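October update on the Prastent picking kit trial, for Rawiri Costigan

Hi Rawiri – good month on the whole! The kit went through 3,258 pick attempts at Biltstead and 1,283 of those were on mixed bins, the part you were keenest on. Boxes are going well. Small shiny stuff is still a pain, and I'd like another month on it before we tell Adach yes or no.

Kane Nepia redid the grip settings and I've asked the Prastent folks for a longer cable sleeve (no price yet).
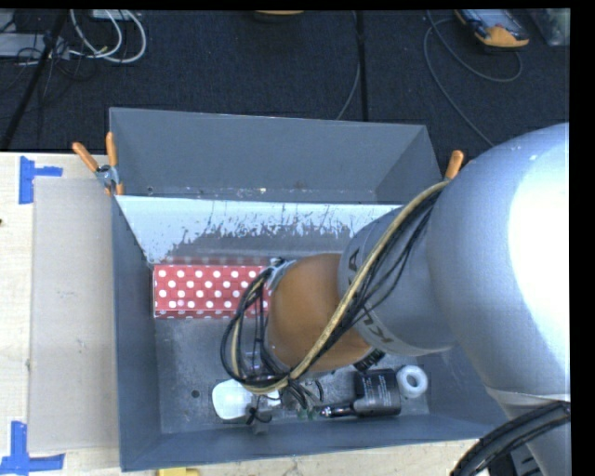

Mixed bin work with the KUKA arm, polka dot box at the back left.

Next up is a run of 300 picks on the new settings. I'll send numbers when I have them.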